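Project report: Care and adjustment of the hand-held gripper pair
Students: Niilo Nieminen, Tsehay Gidey
Course project, Altville. Submitted 7th January

3. Maintenance work

Our task was to keep one pair of hand-held grippers in good condition during the cloth folding work. The pair came to us in May, with a short notebook from the earlier group. According to this notebook, the left gripper had already made over 1000 closings without any service.

We first opened the linkages and cleaned the pivot joints with a dry brush. After that we tightened the screws at the finger tips. They become loose slowly, and then the two tips do not meet well. A thick towel is still held, but a thin cloth slides out at the corner. We lost 25 recordings in this way before we understood the reason.

3.1 Checking after adjustment

For the check we use a blue cloth on a bed with a fitted sheet. One gripper pinches a folded tip of the cloth, and the second gripper holds the other side.
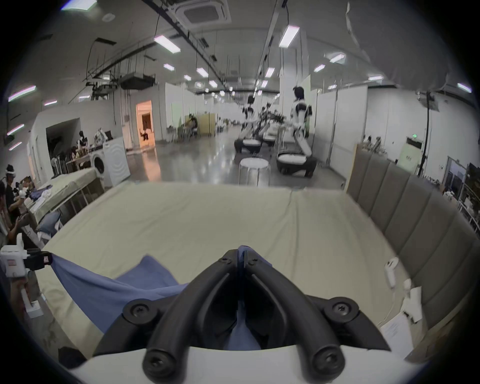

The check is repeated after every 326 closings. We wrote the counter value in the notebook each time, and the last value was 2798. The right gripper still has a small play in one joint, which we could not remove. Mr. Ibrahim advised us to change the joint pin, but the part had not arrived when we wrote this report.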